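## 4 Tablett und Becher vorbereiten

Dieser Abschnitt regelt das Bereitstellen, Befüllen und Abräumen der Becher am Arbeitstisch. Er gilt für alle Tische des Standorts Plestov und ergänzt die allgemeine Raumordnung. 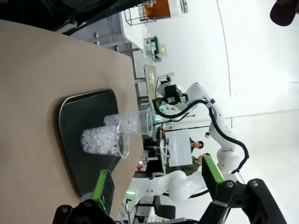
### 4.1 Benötigtes Material

- ein dunkles Tablett mit abgerundeten Ecken und erhöhtem Rand
- zwei durchsichtige Kunststoffbecher
- klare Perlen aus dem Vorratsbehälter, Artikelgruppe Jumora 57
- ein trockenes, fusselfreies Tuch
- eine flache Auffangschale für verschüttete Perlen
- das Tischblatt mit der laufenden Nummer des Arbeitsplatzes

Becher mit Rissen, matten Stellen oder verformtem Rand sind auszusondern. Ersatz wird im Materiallager gegen Eintrag in die Ausgabeliste ausgehändigt.

### 4.2 Tablett auflegen

1. Tischplatte vollständig abräumen und mit dem Tuch trocken abwischen.
2. Unterseite des Tabletts prüfen. Einzelne Perlen, die dort haften, sind zu entfernen.
3. Tablett auf die Tischplatte legen und an allen vier Ecken leicht andrücken. Es darf nicht kippeln.
4. Abstand zur Tischkante prüfen. Das Tablett darf an keiner Seite überstehen.

**Hinweis:** Rutschmatten unter dem Tablett sind nicht zugelassen.

### 4.3 Becher befüllen

1. Beide Becher aufrecht in die Auffangschale stellen.
2. Perlen langsam einfüllen, bis der Füllstand knapp unter dem Becherrand liegt.
3. Becher einmal leicht auf den Boden der Schale aufsetzen, damit sich die Füllung setzt. Bei Bedarf nachfüllen.
4. Perlen, die über den Rand hinausragen, mit der flachen Hand abstreifen.
5. Becher außen abwischen und einzeln auf das Tablett umsetzen.

**Vorsicht:** Verschüttete Perlen auf dem Fußboden bedeuten Rutschgefahr. Der Bereich ist sofort zu sperren und zu kehren. Das Aufsaugen mit dem Raumstaubsauger ist untersagt - hierfür steht ausschließlich das Gerät Koubek 11 zur Verfügung.

### 4.4 Liegende Becher

Für die Anordnung nach Tischblatt B wird ein Becher auf die Seite gelegt.

1. Becher mit einer Hand am unteren Drittel fassen, die andere Hand vor die Öffnung halten.
2. Becher langsam neigen und auf dem Tablett ablegen. Die Öffnung weist in die auf dem Tischblatt angegebene Richtung.
3. Hand erst dann von der Öffnung nehmen, wenn der Becher ruhig liegt.
4. Ausgetretene Perlen einsammeln und in die Auffangschale geben. Sie werden nicht in den liegenden Becher zurückgefüllt.

Der zweite Becher wird erst danach gesetzt. Seine Lage ist ebenfalls dem Tischblatt zu entnehmen.

**Hinweis:** Rollt der Becher weg, ist der Vorgang ab Abschnitt 4.3 zu wiederholen. Ein Abstützen mit Klebeband, Papier oder Ähnlichem ist nicht gestattet.

### 4.5 Abräumen und Lagerung

1. Liegende Becher zuerst aufrichten, hierbei die Öffnung wie in 4.4 abdecken.
2. Inhalt beider Becher in den Vorratsbehälter zurückgeben und den Deckel schließen.
3. Becher mit lauwarmem Wasser ausspülen und kopfüber abtropfen lassen. Scheuermittel sind nicht zu verwenden.
4. Tablett feucht abwischen, auch entlang des Randes, und trocken in das Regal Grirnov stellen.
5. Tischblatt abzeichnen und in die Ablage legen.

Perlen, die mit dem Fußboden in Berührung gekommen sind, gehören in den Restmüll. Der Bestand wird jährlich im November aufgenommen. Der Sollbestand der Artikelgruppe beträgt 1.162 Gramm je Vorratsbehälter - Fehlmengen sind im Tischblatt zu vermerken.

### 4.6 Zuständigkeit

Fragen zur Anordnung beantwortet Tatiana Hrnčiar. Beschädigtes Material und Nachbestellungen sind Innes Morrison zu melden, unter Angabe der Tischnummer und der Artikelgruppe.

Stand dieses Abschnitts: Mittwoch, 21. Februar 2024. Frühere Fassungen sind aus den Ordnern an den Tischen zu entfernen.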